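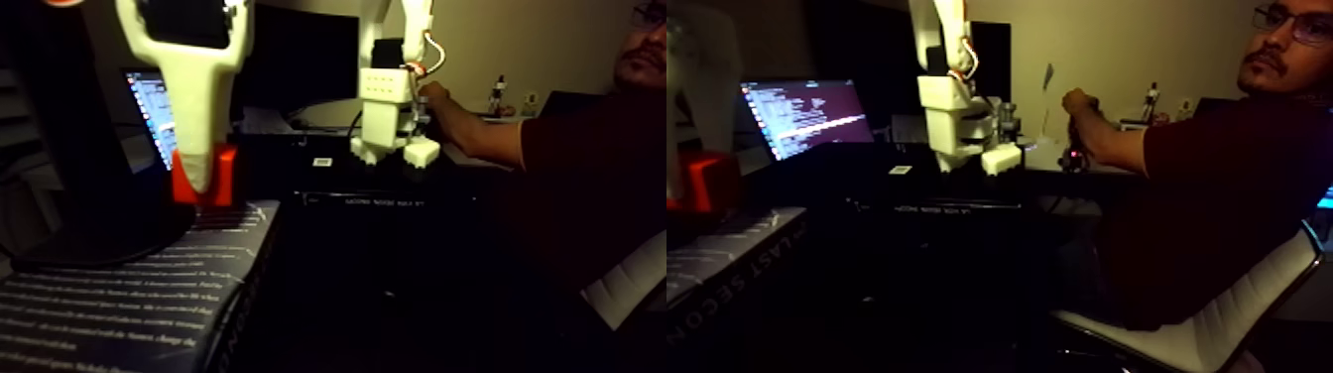

What is a computer desk?

A computer desk is a work table made or adapted to hold a computer, its screen and the smaller gear that goes with them.

It's a wonderfully flexible piece of furniture! A laptop can sit open beside a full-size monitor, with one used for typing commands and the other for reading, and there is often still room for a box or two. The monitor usually goes toward the back, near the wall, and a shelf behind or over it frees up even more space.

Lighting is a matter of taste. Many programmers love a dim room and pale text on a dark background, while others want a bright lamp (set to one side, so it doesn't glare on the screen).

Cables are the great challenge, and a clip or tray under the top works wonders.

See also: Laptop; Monitor; Shelf; Desk lamp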